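Hospitality Skills, Unit 2: Tray and table service
Handout for Tuesday group, Talurwood site

Carries on from last week's sheet (napkins, water jugs). Bring that one too, we'll need the table plan on the back.

Round trays first. Oblong ones after the break if time.

Before anything goes on:
Wipe tray, both sides. Underside gets forgotten and leaves rings on the table.
Check the rim for chips.
Tray down on the table, middle of your reach. Don't load it in the air.

Packet snacks go on before drinks. Pick up by the crimped end or the edge, never squash the middle, biscuits and crisps arrive as crumbs. Small packets can sit near the rim but must lie inside it. If it overlaps it will slide when you turn.

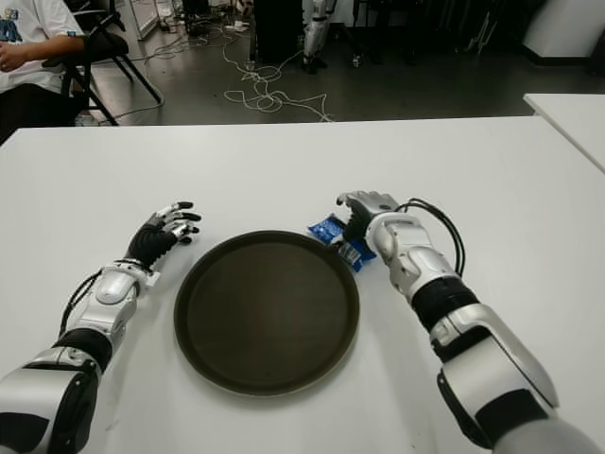 Order of loading for a mixed tray: heavy things in the centre, then light, then anything tall on the side nearest your body. Unload the other way round, bit by bit from opposite sides so it stays level. One side stripped bare = tray tips. We did this in May with the cups at Flanunton and lost 2 of them.

Free hand stays close to the tray while you load. Not on it, not in your pocket. Ready to steady.
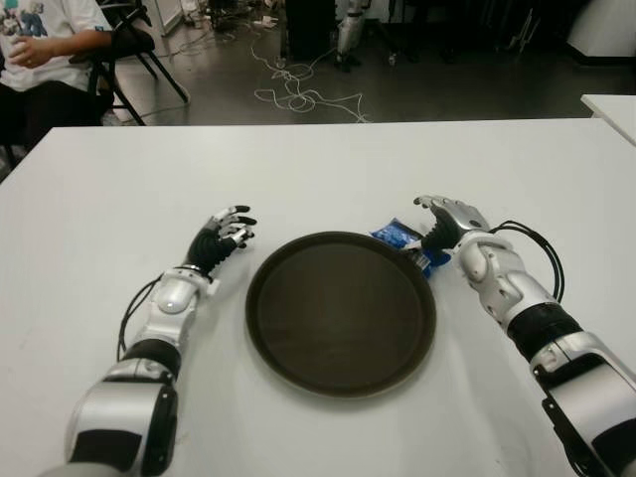 Plain tables (no cloth): put down flat, dont slide. Sliding marks the top and it's noisy. Dark trays show every crumb so check again before you carry.

Snack counts for the Lukumay lunch, for those on the rota:
32 packets first sitting
19 second sitting
Spare box stays under the counter untill asked for.
Table 69 is the one by the lift, not a typo.

Hands. Fingers relaxed, let them hang, then close round the item. A stiff grip knocks over whatever is next to it. Thumb comes in from the side.
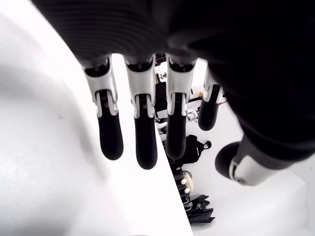 Fig. 3. Fingers pointing down, thumb to the side.

Practice for next time, in pairs: load, lift, walk to the door, back, unload. Swap. Time each other if you like but tidy counts for more than quick.

Written bit: half a page on why loading order matters, Dalus folder, before the next session. Names on please.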